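Small kitchen, 30 things I keep telling people (ok not quite 30)

September 2024

Typing this up fast between loads of laundry. Some of these I've posted before in bits, somebody asked for them in one place. Skip whatever you already do.

Drawers and counters

Empty one drawer a week. One. Dump it on a towel, wipe the inside, put back only what you used since last month. The rest goes in a bag in the closet and if you don't go looking for it by Christmas, donate it.

Liner that slides around – two dots of poster putty at the front corners. Done. Don't glue it, you will want it out again the first time honey leaks.

Knives. Not loose in the drawer please. I used a cheap cork trivet with slots cut in the side for years, fine. Magnetic strip is better if your walls are decent. Mine aren't, the plaster crumbles if you look at it, so the strip is screwed to the side of a cabinet.

Cutting board sliding: damp paper towel underneath. Or a piece of that rubbery shelf mesh. Wash the mesh once in a while, it gets gross on the bottom and you won't notice until it smells.

Onion smell on a wooden board, rub with coarse salt and half a lemon, leave it a few minutes, rinse, stand it up on edge to dry. Never flat. Flat is how I warped the good one.

Counter crumbs under the toaster. Put the toaster on a small tray. Pull out tray, shake in trash. I got this from my aunt and it took me six years to bother doing it.

Stains

Tea in mugs – baking soda paste and a soft cloth. Not the scrubby side, it dulls the glaze and then it stains faster next time.

Turmeric on a plastic spatula. Sunny windowsill for a couple days. Works pretty well on white plastic, less on everything else. On a laminate counter get to it right away with dish soap, don't stand there reading the internet.

Burnt pot: cover the black part with water, a big spoonful of baking soda, bring to a simmer, turn it off and go to bed. Morning, wooden spoon, most of it lifts. Repeat if you really wrecked it. Not for aluminum, it'll go dark and blotchy. Aluminum gets cream of tartar or a bit of vinegar in the simmering water instead.

Rust rings under cans on a shelf. Lemon juice and salt, leave it 30 minutes, wipe, rinse, dry. Test a corner first if the shelf is painted. Then put down a plastic lid from a yogurt tub under whatever caused it.

Rust on a baking pan, light stuff only: cut a potato in half, dip it in salt or baking soda, scrub. Dry it in the oven while the oven is still warm from something else. If it's deep and pitted, or the nonstick is coming off in bits, throw the pan out. I kept one like that way too long being cheap.

Metal bins and tubs

I like metal for storage. Mice can't chew it, it doesn't hold smells, and you can hose it out. But it needs a little looking after or it goes bad along the bottom.

Keep it up off concrete. Two strips of scrap wood underneath is plenty. Concrete sweats and the bottom seam is always first to go.

Wash with dish soap and warm water, nothing fancier. Dry the corners with a rag, properly, into the corner with your finger behind it. Then leave it open overnight.
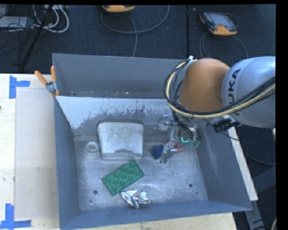 Flaking paint, get it off before you touch up. Plastic scraper first, then medium sandpaper, feather the edges so you can't feel a ridge, wipe with a rag and a little rubbing alcohol. Primer made for metal. Then two thin coats, and wait in between. One thick coat will sag and stay tacky for a week, ask me how I know. If the paint is old enough that you wonder about lead, use a test kit from the hardware store before any sanding at all. Comes up positive, leave it alone and get advice.

Don't store open food straight in any painted bin. Bags or jars inside it, sure. Pet food stays in its own bag, rolled and clipped, whole thing goes in the tub.

Potatoes want dark and some air, so no tight lid. Onions somewhere else, they make each other go off. I had both in the same tub all August and lost most of the potatoes.

Bare metal tubs, a wipe of mineral oil on the outside helps. Very thin. If it feels greasy you used too much, buff it off with an old T-shirt.

Fridge

Thermometer in it. Cheap one. The dial on mine goes from 1 to 6 and means nothing as far as I can tell. Aim for under 40 degrees.

Eat-first box. Shoebox size, front of the middle shelf, anything that's on its way out goes in there. Half a pepper, the last of the sour cream, that kind of thing. Cut our waste more than any app did.

Herbs: cilantro and parsley in a glass of water with a loose bag over the top. Basil on the counter, it hates the cold. Change the water when it clouds.

Don't put milk in the door. Warmest spot. Ketchup and mustard live there.

Smell you can't find? Pull the drip pan if yours comes out, and check the drain hole at the back. Pipe cleaner and warm water. Disgusting, takes five minutes. Unplug it first.

Door seal test – close it on a dollar bill and tug. Slides right out means the seal's dirty or tired. Wash it with warm soapy water and try again before you go buying a new one.

Freezer

Label it. You will not remember. Masking tape and a marker, write what it is and the month. I have thawed gravy thinking it was soup.

Freeze flat. Bags on a cookie sheet till solid, then file them upright like folders. Thaws much faster too.

Bread: slice before freezing. Even the bakery kind, especially the bakery kind.

Ginger goes in whole, unpeeled. Grate from frozen. Same for chiles, just cut the top off and grate.

Broth in muffin tins, pop them out and bag them. Mine hold a little under half a cup each, measure yours once and write it on the bag so you don't have to guess in the middle of a recipie.

Sink and drain

Strainer basket. If you do nothing else on this page. Empty it every night.

Slow drain, try the plunger before anything in a bottle. Stuff the overflow or the other side of a double sink with a wet rag so it actually pulls. No luck, put a bucket under the trap, unscrew by hand, clean, screw back. Take a look at how the washers sit before you pull it all apart!! I did not, first time, and it dripped for days.

No grease down there. Can in the freezer, pour it in when it's cooled a bit, toss when full.

Never mix drain cleaner with anything. Never bleach with vinegar or ammonia either. I know everyone knows. Saying it anyway.

Limescale around the faucet: rag soaked in white vinegar, wrapped on with a rubber band, 30 minutes, rinse well. Not on natural stone, keep vinegar right away from marble. And not on brass or any fancy finish unless the maker says okay.

Odds and ends

Stuck jar lid, rubber glove. If not, hot tap over the lid for half a minute. If not, tip of a spoon under the rim till it pops.

Squeaky cabinet hinge – a tiny bit of petroleum jelly on a Q-tip. Cooking oil works for a week then goes gummy and collects fluff.

Loose screw in a wooden door, the hole's just worn. Toothpicks and wood glue, snap them off flush, let it dry, put the screw back in.

Keep the manuals. Big envelope, inside of a cabinet door. Write the model number on the front of each one in fat marker so you're not on your knees with a flashlight.

Batteries in a container with a lid, not rolling around with the keys. Tape the ends of the 9 volts.

Sponge: wring it, stand it up. Swap it out when it smells, don't argue with it. I moved to dishcloths, one a day, straight into the wash, and don't miss sponges at all.

Dish towels not drying anything? Quit using fabric softener on them. Hot wash, no softener, couple of rounds, they come back.

Dryer just buzzed. Will add the oven stuff and the pantry moth thing when I get a minute, the moth one is long.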